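How Do You Teach a Robot to Tidy Up?

Think back to when you learned to tie your shoes. Somebody probably sat down next to you and put their hands over your hands, and the two of you pulled the loops through together, and then you did it again the next morning, and the morning after that, until one day your fingers simply knew what to do. You may not even remember the lesson anymore, but your fingers do.

Robots can learn in a way that is a little bit like that. A robot arm doesn't wake up knowing that a block is a thing you can pick up, or that a sponge squishes when you squeeze it. A person has to show it, and there are a few good ways to do the showing.

Taking the robot by the hand

The first way is the one most like the shoelaces. The teacher switches the arm into a soft, floppy mode, takes hold of it, and moves it through the whole job: down to the block, close the fingers, up, over, open the fingers. The arm has sensors in its joints that remember every bend, so afterward it can try the same moves by itself.

Driving it from far away

The second way is remote control. The teacher might hold a handle in each hand, or move a smaller arm that the bigger arm copies, like a game of Simon Says. This is a fine way to teach a robot that works somewhere a person shouldn't go, such as deep under the water — and I will admit that it looks like a great deal of fun, though it takes plenty of practice before you stop bumping into things.

Borrowing the robot's fingers

The third way is the one I like best, and it doesn't need the whole robot at all. The teacher holds just the gripper, which is the robot's hand. A gripper like this has two fingers with soft pads on the tips, and when the teacher squeezes, the fingers close. A camera rides along on top and looks where the fingers are looking. So the teacher can do the job in an ordinary room, with ordinary toys, and everything is recorded from the gripper's own point of view. 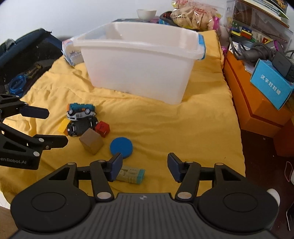
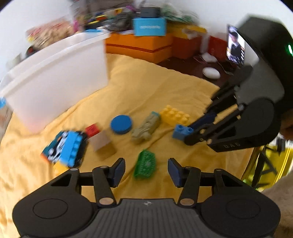
Two grippers, plenty of toys, and a big white bin. Can you find the round blue disc in both pictures?

Why would anyone want two grippers? Well, try putting the lid on a jar with one hand behind your back! Lots of jobs need one hand to hold and another to do the work, and a robot with two arms has to learn how its hands can help each other without getting in each other's way.

You might also wonder why a teacher would use so many different toys. Imagine that you had only ever picked up one red block in your life. The first time you met a paper cup you would probably crush it flat, poor thing. Hard things, squashy things, round things and lumpy things all have to be held a little differently, and a wrinkly cloth underneath makes it trickier still, because things can tip over or hide in the folds.

Once is never enough, either. A teacher may show the same small job 225 times, starting with the toys in a new place each time. A computer then looks through all those recordings for what the good tries have in common, and that becomes the robot's first guess at how to do it.

Something to try at home

Find two wooden spoons and hold one in each hand. Ask a friend to scatter 8 small toys on a blanket, and see whether you can move them all into a box using only the spoons. Then let your friend mix them up and have another go. Do you hold the spoons differently for a ball than you do for a block? Tell your friend exactly how you do it, and see if they can copy you.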